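Trumgate open day – who went?

millrat23
Got back from the April open day at Trumgate this afternoon. They had the two-arm bench running caps, plus a palletizer out in the loading bay that most people walked right past. I stayed at the caps for most of the morning. Anyone else there?

kettlewell_j
I was, in the 9 o'clock group. The palletizer was the better demo if you ask me. It does paying work. Two arms passing a hat around is a nice show, but I can't see a shop like mine buying one.

millrat23
Depends on your shop. We do embroidery, and loading caps is the job everyone tries to get out of. Soft goods are hard to automate and I want to know how far along it is. This is the bench, with a blue cap up between the two grippers and a couple more on the pegboard side.

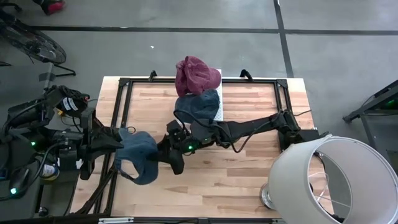
dunmore_fab
Did they say if the arms were being driven by a person or running on their own?

millrat23
Both, at different times. The first half hour was an operator driving, then they switched over and let it run by itself. The Valtonen guy announced each change, so there was no confusion about it.

kettlewell_j
He announced it in my group too, but from the back you couldn't hear a word. I counted 6 tries on its own and 2 where someone stepped in. I wouldn't put that on a line.

millrat23
Fair, but my group had a better run than that. They said the software from Jelosent was updated between sessions – maybe that was it.

kettlewell_j
Or maybe your group got lucky.

dunmore_fab
Is Tutthorpe doing one of these too? It's a lot closer for me.

millrat23
There was a sign-up sheet for it by the coffee. No date on it yet.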